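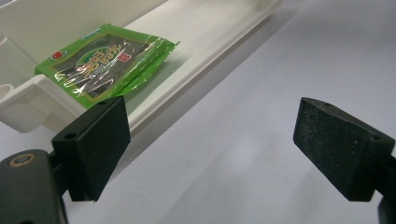

When do I need to register my kid for the Closa juniors?

Get the form in by the end of March. I run the under-12s netball at the Skillarum courts and I fill teams in the order forms land in my inbox, so earlier is better if your daughter or son wants to play with a mate.

What does it cost?

$300 for the season, and that covers the dress or shirt, court hire and umpires. You can pay it in 3 goes if that's easier, just tell me on the form.

She's never played. Is that a problem?

Not at all! Half my lot couldn't catch when they started. Training goes for 40 minutes and we spend most of it on footwork and passing.

Where do we park?

Tusska Street side, please. The neighbours on the other side get cranky.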